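4. Collecting Grasps on a Shared Tabletop

4.1 Why we went back to an ordinary table

When we began the Koratano study, our first instinct was to give the arms as little to look at as possible. We had a gray board, a ring of soft lamps, and a short list of parts that we set down at marked points. The policies we trained on that data did very well on the gray board. Then we moved the same pair of arms to a plain wooden tabletop, left a few everyday things lying at the back of it, and watched the success rate fall so far that we spent most of a week looking for a wiring fault. There was no wiring fault, I am a little sorry to say.

What we took from that week shapes everything in this section. If we want a policy to hold on to a part while other things sit in view, then the training episodes had better contain other things, and they had better shift from one session to the next. So we kept the wooden table, scuffs and all, and we stopped clearing it between sessions.

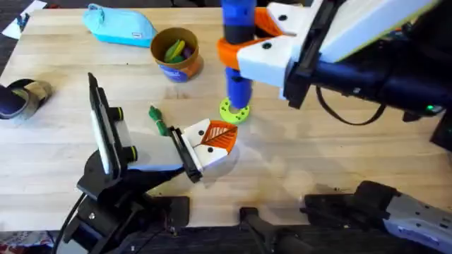

Figure 6. Two-arm setup with the right gripper holding a blue cylindrical object over a lime green ring. The left gripper waits near the middle of the table.

The full collection comes to 600 episodes. We set 400 of these aside for training and kept the rest back, some for tuning and some for the tests in Section 5. Each episode is driven by a person using a pair of leader handles in the next room, who sees only what the cameras see. We went back and forth on this for quite a while, because it is slower, and the people doing the driving (all of whom were very patient with us!) found it tiring at first. But an operator who can lean over and peek around the gripper will happily rely on things the policy can never know, and we had been bitten by that before, in the earlier Starkness trials.

Operators were asked to do three things in whatever order felt natural: pick up a part, carry it to a goal, and hold it steady there for a moment before letting go or moving on. We didn't tell them how to approach the part. Some came in high and straight down, and some slid in from the side with the fingers nearly brushing the wood, and we were glad to have both.

4.2 Fingers, and how much they matter

Much of the early work was done with hard, flat fingertips. They are cheap and easy to print again when they break, and for square parts they serve perfectly well. Our trouble was with parts that change shape along their length, where a flat pad touches at one point and the part swings around it like a gate on a hinge. Compliant fingers with thin inner ribs, which bend around whatever they close on, took care of a good share of that swinging, and we used a pair of them on the right arm.

We would gently warn other groups that the change is not free. A finger that bends is also a finger whose tip is not quite where the joint angles say it is. In our first runs with the softer fingers, the controller kept reporting a closed grip before the part was really secure, and then lifted. We fixed this in the plainest way we could think of, by adding a short pause after closing and feeding the motor current into the policy along with the camera views. The pause costs a little time on every grasp, and we think it is time well spent.
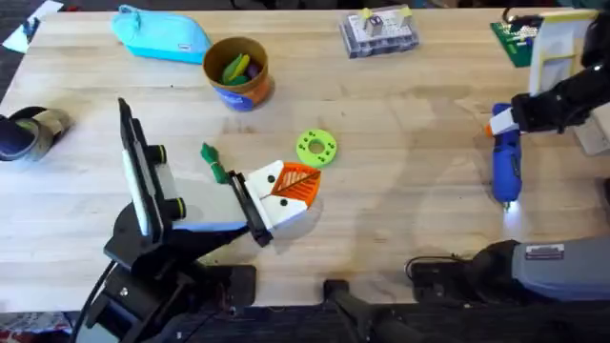
Does the policy need to be told which object it is meant to pick up?

In the main experiments it does, through a short typed phrase given once at the start of the episode. We also trained a version without the phrase, and it tended to go after whichever part lay closest to the gripper, so we report it only as a baseline.

The phrases were written by the operators in their own words, and we left them alone apart from fixing spelling. This made for some variety. One person would write "the ring," another would write a whole polite sentence, and we were curious whether the longer ones would confuse matters. As far as we can tell they made no difference worth reporting, although our sample of truly long phrases is small and we would not lean on it too hard.

4.3 Two kinds of view

Every episode is recorded from 2 kinds of viewpoint: fixed cameras that take in the workspace, and small cameras mounted close to the grippers. The fixed views are good for deciding where to go. They are much less help in the last stretch, when the gripper itself covers the very thing it is reaching for. The close views are nearly the reverse, with little to offer until the hand is over the part and a great deal after that.

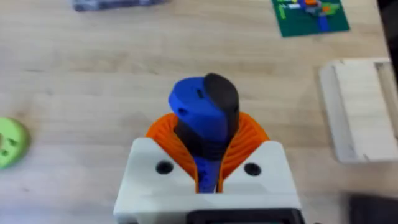 To see how the two work together, we trained three versions of the Vanhove policy on the same data, one with the fixed views only, one with the gripper views only, and one with both. The version with both was the best of the three on every task, which will surprise few readers. More interesting to us was where the single-view versions went wrong. Without the gripper views, the arm nearly always reached the right part but closed a little off center, and the part tilted during the lift. Without the fixed views, the arm wandered, sometimes passing over the correct part and coming back to it, but once it did commit, its grasp was about as clean as the full version's.

We labeled 242 failed grasps by hand in August, sorting each into reaching errors, closing errors, and slips during transport. Two of us labeled every one separately and then sat down together over the cases where we differed. Most of those were slips that might also have been called poor closes, and we settled on the rule that if the part left the table at all, the failure counts as a slip. The same rule is used for the Fendov comparison in Section 5, where the third category turns out to be the largest.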